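Filed under: Course Materials > Everyday Objects and Their Histories

Handout 2: Looking before reading

Welcome back, and thank you for bearing with the heating last time. Now that you all have your folders, I'd like to slow us down a good deal, and I hope you'll forgive me if this handout wanders, because slow looking is my favorite part of the whole nine weeks and I never manage to be brief when I get to it!

Last session we talked about labels, and how quickly most of us go to the label before we've given the object a fair chance. I do it too. You walk up to a case at the Losell collection, there's a squat brown jug, and your eyes slide straight to the card: "Cider jug, Hamus pottery." And then, with a little feeling of having finished, you walk on to the next one. The card is perfectly good. It tells you who made the thing and what it was for, but it won't tell you that the handle is worn smooth on one side only, or that someone glued the spout back on rather badly and went on using it.

So for this week, please leave the cards alone at first. Pick one object and stay with it. Write down what you see in the plainest words you have: color, shape, edges, joins, marks. If you don't know the proper word for a part, call it "the bit at the top that sticks out" and carry on. We can find the proper word together later (there is a glossary at the back of your folder, though I'm afraid the pages on metalwork are out of order).

Try to keep what you see apart from what you suppose. I like to draw a line down the middle of the page. On the left goes "dark patch near the base." On the right goes "burned? stood too close to the stove?" Both columns matter, and the right-hand one is usually more fun, but when you come back to your notes in November you'll be very glad to know which was which.

If the object may be handled, handle it. Sit down first, hold it over the table, and take off any rings. Weight is a wonderful clue and it never shows up in a catalog. So is balance: a good ladle wants to tip a certain way, and a spoon made for a child sits quite differently in a grown hand. Turn the thing over. Makers and owners both like to leave their marks underneath, and the Flonomska inventory, which lists 187 household pieces, gives a note on the underside of almost 90 of them. I find that very encouraging.

Some of you asked about drawing. Yes, please draw, however shaky you feel about it. A poor sketch makes you check how the lid meets the rim, and that checking is all I'm after. You won't be asked to show it to anyone.

For next time, read the short Gökçe chapter on repairs and bring one small thing from home that you use often and have never really looked at. A can opener is fine, and so is a button tin or the clip from the bread bag. Give it a good stretch of time with your page of two columns before you come.
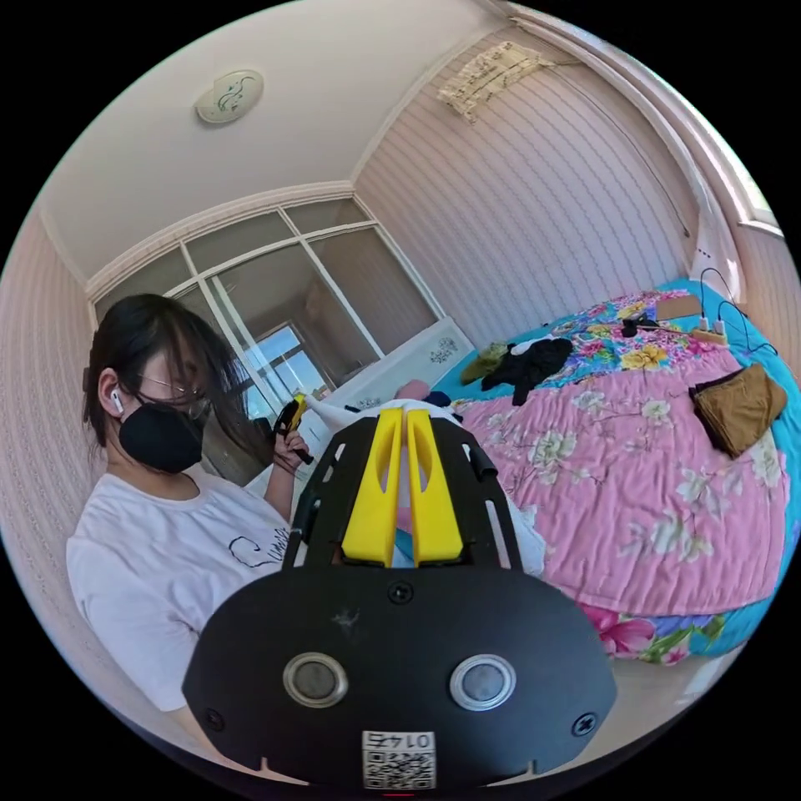

Bring the page along with the object, crossings-out and all, and we'll begin by swapping things with a neighbor and looking again from scratch before anybody reads their notes aloud.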